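Review: Zukari City Guesthouse, and the Vurklow Day Pass I used with it

I spent three nights in Closus in April and I promised several people from my hiking group that I would write down what I thought about the guesthouse and about the travel pass. It took me longer than I wanted, so please excuse me. I paid for everything myself.

I will begin with the arrival. The train from the airport to the central station is simple and clean, but the signs in the station are confusing if you come out on the north side. I walked in the wrong direction with my suitcase until a woman at a flower stand sent me back. The guesthouse tells you in its confirmation letter to use "the main exit". There are two exits with this name. Take the one with the tram stop in front of it, and then it is a short walk uphill along Bitar Street.

The reception closes at eight in the evening. If you come later, you receive a code for the door by text message. My code worked at the second try. Mr. Chih-ming Yeh, the manager, called me the next morning to ask if I had found everything, and I found this very polite. He also changed my room without any discussion when I told him that the first one was next to the elevator and that I sleep badly with noise.

The second room was on the top floor, facing the yard. It was small, but well planned. There was a desk wide enough for a laptop and a map side by side, a good reading lamp, and hooks behind the door for wet coats. The bed was firm. I like this, my husband would not. The window opens fully, and in the morning I could hear the bells of the old church and otherwise only pigeons. The bathroom had strong water pressure and very thin towels. I asked for one more towel and received it, but the quality was the same.

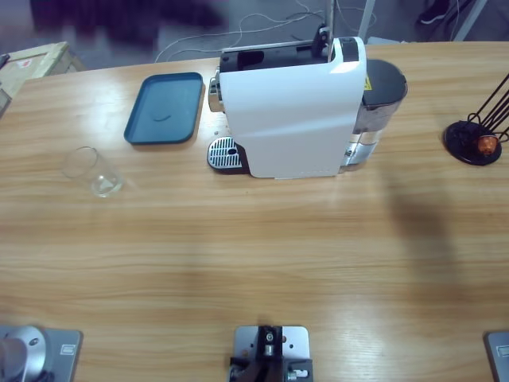 Breakfast is not included in the price and it is served in a room on the ground floor which is too small for the number of guests. At half past seven you find a place to sit. At nine you wait. The bread comes from a bakery in the same street and it was excellent on all mornings, the eggs were sometimes cold. If you prefer, you can go directly to the bakery and eat by the window there, and you will pay less. I did this on my last day and I regretted not doing it before.

Now the pass. The Vurklow Day Pass covers trams, buses, the small ferry to the island and the entrance to six museums. You can buy it for one day or for three days, and I took the longer one. I must say that the idea is good and the execution is only partly good.

The transport part is without any problem. You show the card to the reader and you go. The ferry alone is a pleasure, and I used it twice, once in the rain and once in the evening when the whole harbor was orange. With the museums you must be more careful. Two of them are closed on Mondays, and the maritime museum asks for a time slot even if you already have the pass. This is written on the website, but in a place where I did not look. I arrived at eleven and the next free slot was at four in the afternoon, so I gave up and went to the botanical garden, where the pass is not valid.

The best thing I saw with the pass was the city museum, and the reason was the free guided walk. Our guide was Eugeniusz Krajewska. He speaks slowly and clearly, he answers every question, and he took us through the courtyards behind the market which I would never have entered alone. The walk is in English on weekdays only. Wear proper shoes, the stones are uneven and some stairs have no rail.

Did I save money? A little. If you like museums and you get up early, you will save more than me. If you mostly want to walk and sit in cafes, buy single tram tickets and forget the pass.

My ratings:

Zukari City Guesthouse, room: 4 out of 5
Zukari City Guesthouse, breakfast: 2 out of 5
Staff: 5 out of 5
Vurklow Day Pass: 3 out of 5

I would stay at the guesthouse again, in the same room if possible. Ask for the yard side when you make the reservation, and write it in the message field, because there is no box for it in the form. For the pass, check the opening days before you choose your starting date. It begins to count from the first use and you cannot pause it.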